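Why Does Rain Run Down a Window in Wiggles?

You would think a raindrop had one job: fall down. Then it hits a window and suddenly it can't make up its mind. It stops. It sulks. It wanders left, bumps into another drop and races off as if it had just remembered the bus.

Water is sticky stuff. It is made of tiny bits called molecules, which like to hold on to each other. They also like to hold on to glass, so a small drop can hang there for ages. Gravity tugs at it, but a small drop doesn't weigh enough to care.

When two drops touch, they join up. Now gravity has something to pull on, and off they go, swallowing smaller drops on the way. Specks of dust and grease you can't even see push them off course - that's where the wiggles come from.
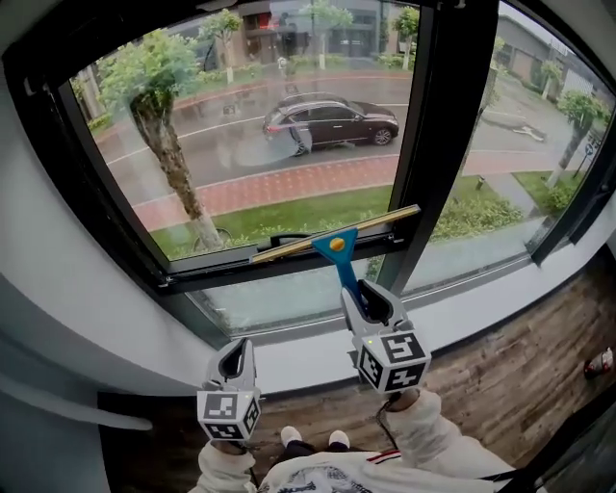

Clean glass makes for straighter races, though most people find the wiggly kind more fun. Pick a drop near the top, let a friend pick another, and the first to reach the bottom wins. Expect arguments when they merge.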